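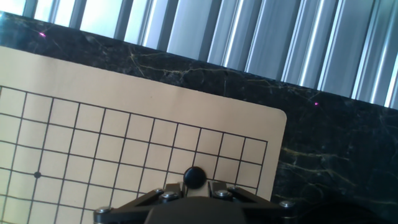 I went to the open afternoon of the Calleo lab in Tillthorpe in September, and I write down what I learned before I forget it. The lab is on the second floor above a printing shop. I came at two o'clock with a small group of visitors.

The project is called Custeo. They want a robot arm to learn placing stones on a Go board, and nobody programs the moves. A person guides the arm by remote control, the computer records it, and later a model is trained from the recordings. One such recording is called an episode. On the day of our visit they had 413 episodes, and the plan is to have 600 before winter.
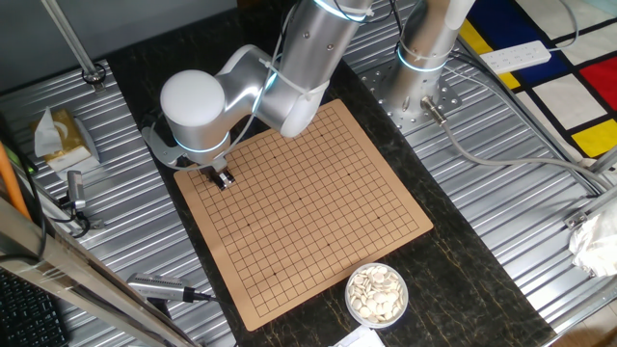 Our guide explained that the operator sits to the side and holds a small handle for each arm. When the operator moves the hand, the arm moves too, with a very short delay. I had expected that it would be easy. It needs patience — the operators practice 100 placements before their work is counted in the data.

One visitor asked why they chose Go and not chess. The answer was that the stones are all the same shape, so the robot has only one kind of object to learn, but the target is small and an error is easy to see. 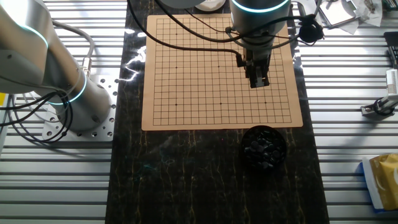
The start position of each episode is written in a protocol made together with Berrada, the partner company. For the black side, the board is clear and the bowl of black stones stands near its lower right corner. The operator must then bring the gripper over the bowl, close it on one stone only, and carry it to the chosen crossing.

Taking the stone is the difficult part — if the fingers go too deep they push the others away, and if they stay too high they close on air. Bad attempts are also saved, but in a separate folder.
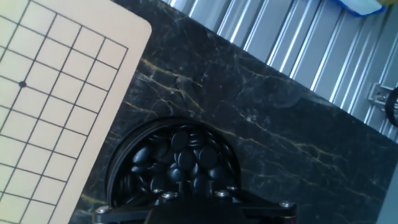 I was allowed to try for 2 minutes. I did not place any stone, but I touched one several times. The next open afternoon is planned for spring, and you have to register by e-mail.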